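Sorting a late aunt's button and sewing stash without losing my mind?

Posted by Carleen Cosgrove, 30/03/2021

Hi all, I've been reading this board for ages and have finally worked up the nerve to post. My aunt passed in February and left me her whole sewing room, bless her, and I am so touched and also completely buried. I sew a little (curtains, hems, one very sad apron) but she sewed for the whole town of Stanitz for most of her life, and she never threw away so much as a snap.

The fabric I can manage. It's the small stuff that has me beat. There are buttons in cookie tins, buttons in pill bottles, buttons in a sock. Hooks and eyes, bobbins for machines I don't own, zipper pulls, bias tape gone stiff, and needles loose in nearly everything, so I've already been stabbed more than once. I started sorting by color, got halfway through the blues, and then wondered if I should be sorting by size instead, and then I put the lid back on and made a sandwich.

What I'd love to know is how you all would tackle this. Do I sort by color, size, or what they're made of? And what do you keep them in once they're sorted? I have one closet shelf and a corner of the dining room, and my husband would like the dining room back by the holidays. I don't want to get rid of anything that might be worth something or that somebody could use, but I can't keep it all either. Thank you in advance, and sorry this got long!

bobbinwinder50

Just keep the pretty ones and donate the rest. Thrift stores take jars of buttons. Use a magnet for the needles.

Halyna Tkachuk

Carleen, I'm so sorry about your aunt. She sounds like somebody I would have liked very much. I went through the same thing with my mother-in-law's things, and I'll tell you what I wish I had done from the start, which is to go slow and do one tin at a time. Finish the tin, wash your hands, put it away. If you dump everything out together you will be eating your dinner around it for months — ask me how I know.

For the needles, the magnet advice is good. Put the magnet inside a sandwich bag, run it through the tin, then turn the bag inside out over whatever it picked up and you won't have to touch a single point. Rusty ones go in an old pill bottle with the cap taped shut before they go in the trash.

As for color or size, I think it depends on what you make. I mend shirts for the grandkids, so I'm always hunting for a match, and for me color comes first. If you mostly sew new things you'll want full sets, so pull out the matching ones and thread them together on a bit of dental floss. I had one string of Shenoy coat buttons that would have been lost forever if I'd poured them in with the other browns. Old metal and glass buttons I'd set aside in a soft cloth and show to someone who collects before you decide. Don't soak them, especially anything with a shank glued on.

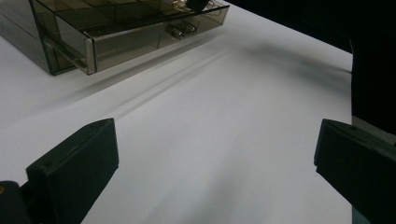

Storage is where I wasted the most money, so please learn from me. I bought a big Bakmont cabinet with 50 little drawers and could never remember what was in any of them, and I gave it to my niece at her new place. What works for me now is a small acrylic drawer organizer like the one in the photo, the smoky see-through kind, and I keep it right by my work surface. I do my sorting on a plain white surface too, because dark buttons just vanish on my old brown table. Put the everyday whites and blacks in the drawers and let the rest live in labeled jars on your closet shelf. Aseck makes a nice square jar that doesn't waste room, but clean jelly jars are every bit as good.

The stiff bias tape you can let go of with a clear conscience. Try ironing one strip with steam first, and if it cracks along the fold, out it goes. Bobbins are worth offering to a sewing group, as somebody always has the old machine they fit. And do keep one tin exactly the way your aunt left it, Carleen. I kept one of my mother-in-law's, and the little ones love to run their hands through it when they come over.

Carleen Cosgrove

Oh Halyna, thank you, this is so kind. I did the sock last night with the magnet in a bag and came away without a scratch! I found a whole set of green glass ones in there, so those are wrapped in a hankie until I can find someone to look at them. Going to try the floss tonight.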